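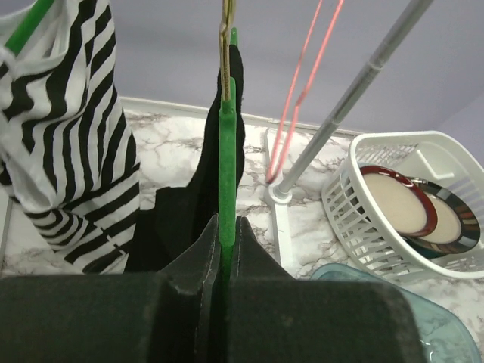
Laundry-Hanging Tips for Your Robot Arm: The Software Side

I've had an arm doing clothes in my kitchen since May, and I still get a silly thrill every time a shirt goes up on the rack by itself. Most of the mail I get is about motors and fingers. Fair enough! But nearly everything that made mine better was a change to the code, and most of those changes took an evening or less. These are the ones I'd pass along to anybody starting out with hangers.

Grab the arm of the hanger, leave the hook alone

My first planner went for the hook every time. It made sense on paper (the hook is what has to land on the rod, so hold the hook), but a wire hook is thin and shiny and the depth readings on it are terrible. A flat plastic hanger arm is a much nicer target. It gives both fingers something to press on, and a bright green one stands out beautifully against black cloth. Set your grasp scorer to favor long flat strips with a good color edge on both sides, and let the hook be something you track instead of something you hold.

Once you hold the hanger by the arm, you do need to know where the hook is. I store the offset from grasp point to hook tip for each hanger style in a little table and look it up after every pick. Measure it with a tape, type it in, done.

Buy hangers the color of nothing else you own

Cheapest perception upgrade there is. Flocked green works for me because I own no green shirts. If you wear a lot of green, get orange. My color filter is six lines long and it beats the fancy segmentation model I spent all of last winter on.

One catch: when there's a second green hanger close by, a plain color mask will happily blend the two. Split the mask by angle before you do anything else. A strip running straight up the view and one running off at a slant are easy to tell apart with a simple line fit.

Stripes will fool you

Oh, stripes. A black-and-white striped top is the best test garment I know and also the meanest. Wherever the cloth ripples, the stripes bend with it, and an edge detector sees a dozen hanger arms where there's only fabric. What helped:

- Blur a bit before you look for edges. More than feels right.
- Throw out any edge that curves along its length. Hangers are straight, sleeves mostly aren't.
- Check color on both sides of the edge before you trust it.

Joaquín Iturra wrote me with a fourth one, which I've since stolen: run the hanger finder on a striped shirt lying flat, with no hanger anywhere near it, and keep tuning until it reports nothing at all.

Treat cloth as a soft obstacle

If your planner thinks a hanging shirt is a solid wall, it'll refuse to move anywhere near the rack. If it thinks the shirt is air, you'll drag the neighbor's sleeve along for the ride. I use two layers. Rods, poles, and the countertop go in the hard layer and the arm may never touch them. Clothes go in the soft layer, where touching costs points but is allowed. I charge 200 points per inch of cloth brushed, and the paths it picks now look almost polite.

Thin things belong in the hard layer too, and you should put them in by hand. Cords, skinny rack rods, the ledge at the back of the counter: depth cameras miss these all the time. Draw a fat box around each one in your map and forget about it.

Fence off the dishes

Mine shares a counter with the dish basket, and plates standing on edge are just what you don't want an elbow near. Make the basket a keep-out box that runs from the counter up to well over the tallest plate. Clear plastic tubs get the same treatment, with extra margin, as see-through rims give you lousy depth.

Marble-pattern counters have their own trick. The veining looks like texture to a tracker, which is great for working out where the camera is, but turn it off as a source of "objects" or you'll be chasing brown squiggles all day.

Slow down for the last bit

I run the approach at normal speed and then drop way down before the hook meets the rod. Watch the force reading in the lifting direction while you lower. When the weight starts to come off, you're seated. Then open the fingers a little, wait, read the force again, and only then open all the way.

Log everything, name it well

I've got 3,713 picks saved, and the only reason I can use them is that Paloma Schumacher talked me into putting the garment type and hanger color in every file name. Grep is a wonderful tool. Start on day one, because renaming the first 2,000 by hand was no fun.

Next I want to try two hangers on one pass. Send me your planner settings if you've done it!

Filed under: Laundry, Home Automation, Weekend Code

Recent tips
Teaching an Arm to Find the Sock Drawer
Keep-Out Boxes for Small Kitchens
Camera Calibration With a Cookie Sheet
Folding Towels: A Planner That Gives Up Gracefully
Reader Mail: Gripper Pads and Wet Sleeves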